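Search this site
Enter keywords
Go

Caring for Work Surfaces in the Home and Workshop

July 25, 2024
By Consuelo Lozano, Sturkent Household Advice Service

Print this page | E-mail this page

Householders frequently ask the Service how to keep a bench or table in sound condition when it is used for more than one purpose. A surface that serves for sewing in the morning and for small repairs in the afternoon will show wear sooner than one kept for a single task. The following advice applies to most sealed and laminated tops. Owners of oiled timber or natural stone should consult the supplier before using any cleaning product.

Daily cleaning

Remove crumbs, filings and dust with a soft brush before wiping. Grit dragged beneath a damp cloth is the most common source of fine scratches. For ordinary soiling, add 2 mL of mild dishwashing liquid to 1000 mL of warm water, wring the cloth out well and wipe in straight strokes. Dry the surface with a clean towel. Water should not be left standing along joins, where it may cause the core beneath to swell.

Stains and residues

Tea, ink and food colouring should be blotted promptly. Where a mark remains, apply a paste of baking soda and water for a few minutes and lift it away with a damp cloth. Do not scrub. Adhesive from labels can usually be softened with a little cooking oil, after which the area should be washed as described above. Bleach and ammonia must never be combined, and neither is recommended for coloured tops.

Sanding between coats

Members refinishing an older bench top should begin by testing the finish in an inconspicuous place. Once the first coat of varnish has cured fully, rub it down lightly with 300-grit paper, working with the grain where there is any, and remove all dust before applying the next. Adequate ventilation is essential throughout.

Mats and coverings

A mat offers sensible protection where tools or hard objects are set down often. Choose one in a neutral colour that lies flat and covers the greater part of the working area.

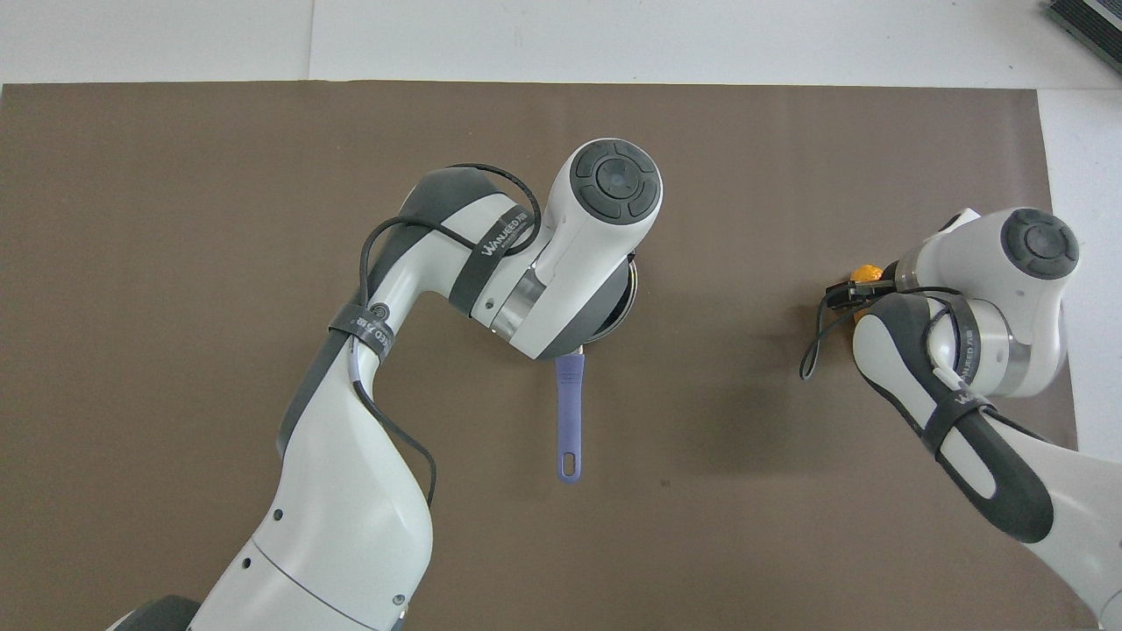
Lift the mat once a week and clean both sides, together with the surface underneath. Trapped moisture can leave a permanent outline, and strong sunlight may cause the exposed portion of a top to fade at a different rate from the covered portion. Rubber-backed mats can discolour some finishes and should be tried on a small area first. Store unused mats flat or loosely rolled, away from heaters.

Further guidance on adhesives and sealants is given in Leaflet 2829, available from the Service on request.

Print this page | E-mail this page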